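The gripper, third version

Oct 25, 2026

Last time I wrote that the second version of my hand gripper was finished. I was too optimistic. After one evening of use the left jaw had a play of almost a millimetre, and when I squeezed the handle hard the two tips passed beside each other like bad scissors. So I took it apart again, and now there is a third version, and I want to write down what I changed before I forget it.

For those who did not read the older posts: I am building a gripper which you hold in your hand, and with it I record how a person picks up small household things. Later the same jaws should go on the small arm that stands in the shared workshop in Bratimstead. The jaws must be the same in both places, otherwise the recordings are not worth much to the arm. This is the reason why I am so strict about the millimetre.

The play came from the pivot. I had used a plain screw going through printed plastic, and the plastic wears very quickly. Candela Lozano, who shares the bench with me, had told me this already in the spring and I did not listen to her. Now there is a brass sleeve pressed into each jaw. The first sleeve I pressed in crooked, so I had to print that jaw again, which takes three hours on our machine. For the second try I put the sleeve on the tip of the soldering iron, warmed it a little and let it sink in slowly under its own weight. It went in straight. I recommend this to everybody.

The pads are also new. In the second version I had smooth silicone, which was nice on boxes and terrible on anything made of thin plastic. A bag slid out each time I lifted my hand. The new ones have a texture on the surface, and I cast them myself in a printed mould. The mould has to be sanded on the outside edges but never inside, because there you want the pattern to stay sharp. My first two castings had bubbles. The third one I poured very slowly from one corner, and it was good enough to keep.

Then there was the spring. I ordered one from Drestamis which was far too strong – after ten minutes my thumb was hurting. The one I use now came out of an old stapler. It is not elegant, but I can open and close the jaws for half an hour without thinking about my hand. I will look for a proper one with the same force, if I find out how to measure this force at home.

The whole tool weighs 458 grams with the bracket. I would like to go lower. Most of the weight sits in the handle, where I made the walls too thick from fear that they would crack. For the next print I will try three walls and less filling inside.

Now the recordings. At the workshop I always practised with wooden blocks, and with wooden blocks everything works. Xiao told me that I should stop with the blocks and go to a real kitchen table, with the kind of things that lie on it after a meal or after shopping. He was right. Paper cups, cartons, tubes and plastic bags are a completely different exercise.
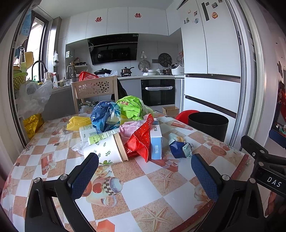 The rule I made for myself is simple: one thing at a time, close the jaws, lift, put it to one side, open. If I lose the thing, I leave the failure in the recording and try again. In the first session I made 36 lifts and lost eleven. Nearly all of the lost ones were bags. A crumpled bag has no clear side to hold, and if you take only the top layer it unfolds and the rest stays on the table. I learned to go lower than I want to and to close slowly.

Cups are easier, but they have their own problem. If you squeeze a paper cup in the middle, it gives way and then it turns between the pads. Close to the rim or close to the bottom it is stiffer. With my fingers I do this without noticing it, and with the gripper I had to learn it like a child.

What is still wrong: the screws at the base of the jaws come loose. I tighten them before each session and after 30 lifts I can already feel them moving. Thread lock would help, but I still change the jaws too often for that. Maybe nuts with a nylon ring, if there is place for them. I also have to write a better program for sorting the recordings. At present I do it by hand, in a folder called Zodov which only I understand.

The drawings for the jaws and for the mould I will put online when the screws are solved. If somebody wants them earlier, write to me and I will send them as they are, with the mistakes inside.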